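2023年7月6日 作業ノート(給湯コーナーの棚替え、マグの掛け場所)

前回の続き。棚の上段はほぼ片付いたので、今日はマグの置き場所を決める。これまでは引き出しに伏せて入れていたが、奥のものを取るのに手前を全部出すことになり、戻す順番も人によって違っていた。キプロノ(Mabula)さんから「立てるか掛けるか、どちらかにしてほしい」と1月に言われたまま放置していた件。

候補は二つ。
A 棚板の裏にフックをねじ込む
B 卓上に木のマグツリーを置く

Aは先に検討して見送り。棚板の厚みが足りず、ねじ先が上に出る。フックを短いものに替えれば付くことは付くが、マグの重さを考えると気が進まない。棚の下の空きも135 mmしかなく、背の高いマグは底が下の段に当たる。Findportの棚はこの段だけ高さを変えられないので、棚のほうで逃げることもできない。

Bで進める。丸い台座に四角い柱が立ち、枝が斜め上に出ている木製のもの。Amancay Quirogaさんが家で使わなくなったのを持ってきてくれた。届いた状態で台座の裏に古いフェルトの跡があったので、ぬるま湯で湿らせた布でこすり、残りはへらで取った。新しいフェルトは3枚、台座の縁寄りに貼った。真ん中に貼ると柱を押したときに揺れる。最初に真ん中へ貼ってしまい、剥がして貼り直している。次に同じことをする人は縁寄りで。

掛け方のメモ
・枝が斜め上を向いているので、取っ手の穴を枝先に合わせてから、枝に沿って根元側へ落とす。枝先だけに引っかけた状態で手を離さないこと。
・マグは傾けて持っていく。まっすぐ立てたまま寄せると、胴が先に柱へ当たる。
・持つ場所は取っ手でも縁でもよい。縁を持つと向きは決めやすいが、内側に触るので洗ったあとは取っ手を持つほうがいい。
・重いマグを片側だけに掛けない。二つ掛けるなら左右に分ける。
・外すときは逆の順。枝の方向に引き上げる。真横に引くと台座ごと動く。

試しに使ったのは、内側がからし色のマグ。側面に白い文字が入っている。取っ手の穴は枝に対して余裕がある。厚手の白いマグ(Drustoの箱に入っていたほう)は穴が小さく、指は入るのに枝の太いところまで下りない。こちらは棚に伏せて置くことにする。無理に押し込むと枝のほうが傷む。

台の上での並びも決めておきたい。マグツリーは壁ぎわまで下げず、手前から両側に手が入るところに置く。鉢植えは柱の真後ろ。葉が広いので、枝に掛けたマグと触れないか気にしていたが、白い鉢を奥に寄せれば済む。水やりのときに鉢を手前へ引っ張らないよう、じょうろは細口のものを使う。

水色の浅い器は、とりあえずマグツリーの左に置いた。これの置き場所はまだ決めていない。食器棚に戻すと重ねた一番下になって、結局誰も使わなくなる。台の手前側は作業用に空けておく。置き始めるとすぐ埋まる。

マグを枝に寄せているところと、台の様子。
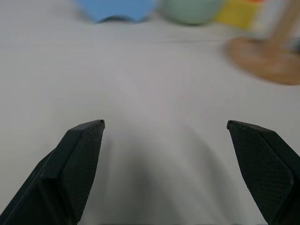
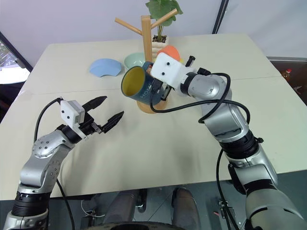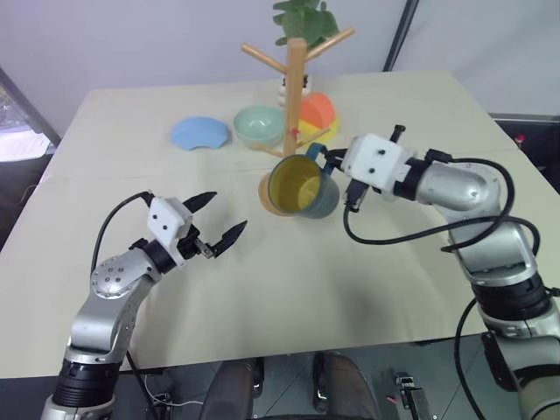 台の天板は明るいクリーム色なので、コーヒーの輪じみが目立つ。マグツリーの下に受け皿を敷く案もあったが、敷くと台座が滑る。洗ったマグは水切りかごで乾かしてから掛ける、という順番にすれば受け皿はいらない。布巾で拭いてすぐ掛けると、取っ手の付け根に残った水が枝を伝って台座にたまる。木なのでこれが続くと黒ずむ。

枝の木肌は少し毛羽立っていた。400番で軽く当てて、乾いた布で粉を拭き取り、蜜蝋を薄く塗った。塗った直後はべたつくので、ひと晩置いてから使うのがよさそう。柱の角も同じ紙で落とした。台座の上面は木目がきれいなのでそのまま。

枝の付け根にわずかながたが1か所。木工用接着剤を爪楊枝で差して、輪ゴムで引いておいた。はみ出した分はすぐ拭くこと。固まると蜜蝋が乗らず、そこだけ色が変わる。前にHorexの工具掛けを直したときに同じ失敗をしている。

残り
・がたの部分の固まり具合を確認、輪ゴムを外す
・穴の小さいマグを棚の下段へ移す
・引き出しの中敷きを洗う(空いた引き出しには茶筒と予備のフィルターを入れる予定)
・水色の器の置き場所をキプロノさんに聞く
・棚板に開けかけた下穴を木粉パテで埋める。2 mmの浅い穴なので一回で埋まるはず

マグツリーをもう一つ買うかという話も出たが、今の人数なら足りている。ふだん使わない来客用まで掛けるとほこりをかぶるし、洗い直す手間が増える。Amancayさんは同じ形のものがもう一台家にあると言っていたので、必要になったらそのとき頼む。

引き出しの底から出てきたGuのスプーンは、洗って箸立てに入れた。持ち主がわかる人は持っていってください。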